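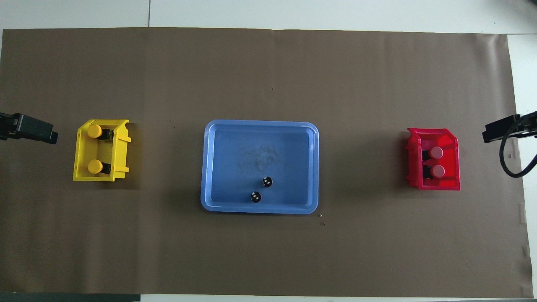
3. Collection of Demonstrations

3.1 Workstation and materials

All demonstrations used in this study were gathered at the Tuhiwai site on a single two-arm workstation. The two arms face each other across a flat work surface and are driven by a pair of hand-held leader arms, so that each movement of the operator is copied by the arm on the same side. Both arms carry the same model of parallel gripper. A head camera looks down on the surface from above, and a further camera is fixed to each wrist. Joint positions, gripper openings and all three camera streams are stored against a common clock.

The work surface was covered with brown paper, laid over the white tiles of the bench. The paper was chosen after early trials on the bare tiles, in which reflections from the ceiling lights moved across the head camera image as the arms passed beneath them. Paper gives a dull and fairly even background, although it creases and tears with use. We did not replace it on a fixed schedule. Small marks and worn edges were left in place, and the sheet was changed only when a fold became high enough to tilt a part standing on it. The recordings therefore contain a modest and natural variation in background, which we regarded as useful for training.

Three containers are used in the task. A yellow bin and a red bin of the same shape stand at the left and right of the work surface, each within easy reach of the nearer arm. A light blue tray with a raised rim lies between them and can be reached by both. At the start of an episode the yellow bin holds yellow cylinders and the red bin holds red cylinders, together with their black holders, while small round black parts lie in the tray. We refer to the last of these as buttons. Each button bears a pair of white dots on its upper face, which gives the operator, and in principle the policy, a means of judging how the part has been turned.

3.2 Task definition

The task, which we call Dundent after the assembly exercise from which it was adapted, requires each arm to bring one cylinder from its own bin to the tray and to set it down on a button. The left arm handles only yellow parts and the right arm only red parts. The order in which the arms act is not fixed. Operators were told that they could work one arm after the other or both together, provided that the two grippers were never inside the rim of the tray at the same moment.

An episode was counted as complete when both cylinders stood upright on their buttons and both grippers had been withdrawn and opened. The operator then pressed a foot switch to end the recording. Episodes in which a cylinder fell over and was picked up again were kept and marked as containing a recovery. Episodes in which a part left the work surface were stopped and stored apart from the training set, where they remain available for later work on failure detection.

The starting layout was varied in a controlled way. The bins were moved by hand within a marked range before each group of episodes, and the buttons were dropped into the tray and left wherever they came to rest. If a button landed face down it was turned over, as the dots must be seen from above. The tray itself was kept near the middle of the surface throughout. We accept that this limits what can be said about a policy's tolerance of tray position, and we return to the matter in Section 6.

3.3 Operators and sessions

Demonstrations were given by 3 operators, all of whom had previous experience of leader arms but none of this task. Each operator completed a practice period, the recordings of which were discarded. Sessions were kept short, as a pilot study in July had shown that grasp quality fell off in long sittings well before the operators themselves reported being tired. The signs were small: a wider gripper opening on approach, a pause above the bin, a second attempt at closing on the cylinder. Such habits are easily learned by a policy trained on the data, and it seemed better to limit them at the source than to filter them out later.

A total of 17 sessions were recorded. Of these, 2 were withdrawn in full after a fault was found in the timing of the right wrist camera, which had begun to lag behind the other streams. The fault was not visible on replay at normal speed and came to light only when gripper closure was compared with the moment of contact in the wrist image. This comparison has since been made part of the check carried out at the close of every session.

Operators received written instructions of one page. These asked them to approach each cylinder from above, to lift it clear of the bin wall before moving sideways, and to avoid resting the arm on the paper. No instruction was given on speed. In practice the operators settled on different rhythms, and one of them consistently moved the right arm first. We did not correct this. A mixed set of habits makes the learning problem harder, but it reflects the conditions under which data of this kind will be gathered in larger programmes.

3.4 Review and labelling

Each recording was reviewed by a person other than the operator who had made it. The reviewer watched the head camera stream at double speed, confirmed the outcome, and marked the times at which each cylinder was grasped, lifted and released. The marks were entered in Filtis, the annotation tool maintained by our group, which stores them beside the joint data and rejects any sequence in which a release comes before a grasp.

Disagreement between reviewers was examined on a shared portion of the data. Most differences concerned the exact moment of release - in particular, whether a cylinder should be treated as released when the gripper begins to open or when contact is fully lost. The second reading was adopted, and earlier labels were revised to match. A further 23 episodes were relabelled after the reviewers had overlooked a brief second grasp, in each case hidden from the head camera by the gripper itself and seen only from the wrist.

The images were stored at full resolution and were neither cropped nor corrected for colour. Cables and the edges of the bench appear in many of them and were not masked. Two versions of the training set were then prepared, one containing only episodes completed without a recovery and the other containing all completed episodes. The effect of this choice on the trained policy is reported in Section 5, where the two versions are compared under the same number of training steps and with the same starting layouts at test time.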